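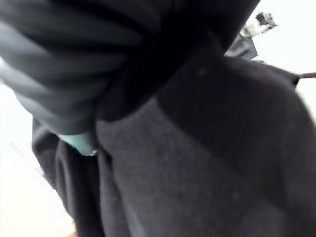 Clistholm Moves Clothes Sorting From the Floor to the Bed

2/11/26 - Clistholm, the furnished rental building on Villanueva Street, has issued a revised laundry procedure covering all 54 of its units. The main change is the place where clothes are sorted. Under the old sheet, residents and housekeeping staff sorted on the carpet beside the basket. The revised sheet calls for sorting on a made bed, with the basket raised off the floor.

The procedure was written by Harriet Thibodeaux, housekeeping manager, and Su-bin Cha, who handles linen supply. It replaces a sheet in use since July and applies to in-unit service, turnover cleaning and the weekly linen exchange. Personal clothing that residents wash themselves is outside its scope, although the building recommends the same steps.

Lint transfer was the most common entry in the linen log for the second half of last year. Dark brushed knits and felt-like fabrics were listed most often, both for shedding onto light sheets and for picking up fibers from the carpet. Cha said the log did not separate the two directions.

"We had one box on the form that said lint," Cha said. "The new form has two. One is for lint on the garment when it comes in and one is for lint on the sheet when we are done."

Basket height is now specified. A basket may stand on a box, a bench or a low shelf, provided the base sits square on the surface and does not overhang it. The sheet accepts plastic and wire baskets and asks for at least one perforated side. Solid-walled bins remain in use for towels only.

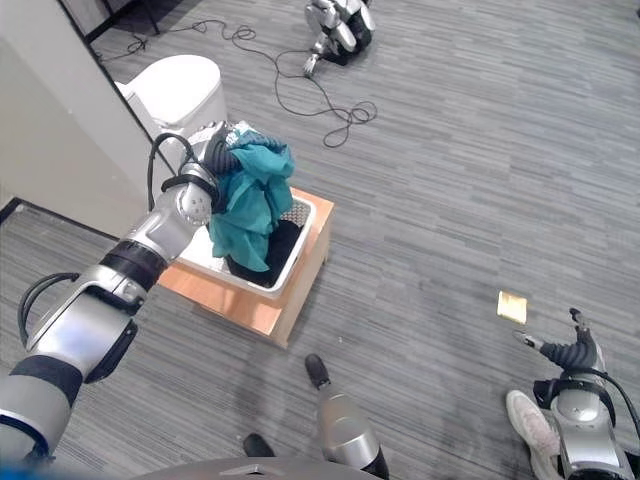
Lifting order is covered in the same section. The top garment comes out first and goes to the bed in one movement. Garments are not to be pulled from the bottom of the load, a habit the sheet blames for stretched necklines and for socks left in the folds of larger items. A basket holding both dark and colored clothing is emptied completely before any folding begins.

The sheet also sets a limit on standing time. Dry clothes may stay in a basket for up to 4 hours before they are moved. Past that point they are shaken out and inspected again for set creases. Alaric Delacroix, who runs the turnover crew, had asked for a longer period to cover late checkouts. The request was not adopted, but crews may enter a late checkout as a reason for delay. 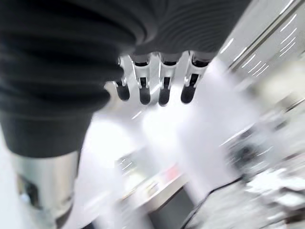

Grip and Fold

The longest part of the revised text deals with how a garment is held. It asks for contact across several points of the fabric and advises against pinching a single corner. For T-shirts and light tops, the starting hold is at the shoulder seams. For heavier dark pieces, the hold is at the hem, and the garment is laid down before it is turned.

Bunched clothing is to be opened fully on the sheet. Sleeves go outward first, then the body is smoothed from the collar down. Trim, belts and loose bands are straightened and laid flat before the first fold. The old sheet said only to "fold neatly," wording that Thibodeaux said produced a different result in nearly every unit.

Folding is to a common width, so that stacks fit the dresser drawers supplied by Rinurano. The finished fold for an adult top is set at 16 inches long before the last turn. No figure is given for pants, which may be hung or folded at the resident's choice.

Bed Preparation

The bed must be made before sorting starts, with the bottom sheet pulled smooth and the pillow left at the head. Sorting takes place in the middle third of the mattress. Staff work from the foot end and keep the foot clear for finished stacks.

Light garments are handled first and dark ones last. If both are on the bed together, they are kept apart wherever the space allows. After the last dark item is removed, the sheet is checked under the overhead light and brushed if fibers are visible. A sheet that still shows lint after 2 passes of the brush is changed and logged.

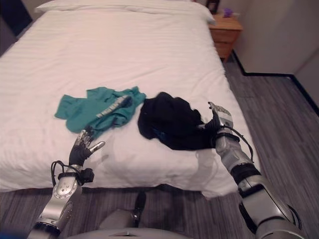 A teal shirt and a black garment on white striped sheets, with the pillow at the head of the bed.

White sheets with a fine stripe are the current issue for all units. The linen is Halero stock and was ordered before the procedure was drafted. Mared Phillips, who manages purchasing, said a gray sheet had been considered as a way to hide lint between changes. The building kept white, and inspection remains a visual check.

Residents will receive the new sheet with the next linen exchange. Printed copies will be kept inside the closet door of each unit, in place of the old version. Staff have been asked to remove any earlier copies they find, including the laminated cards in the basement laundry room.

One item was left open. The draft included a rule on where an emptied basket should go during folding - on the box where it stood or on the floor at the foot of the bed. Turnover staff preferred the floor position. Noemi Van Dusen, the building's safety coordinator, objected to placing it in the walking path. Until a rule is agreed on, the basket stays where it was when it was emptied.

Comments on the procedure can be left at the Clistholm front desk. Thibodeaux said changes to the form would be made first, with the printed sheet to follow at the July reprint.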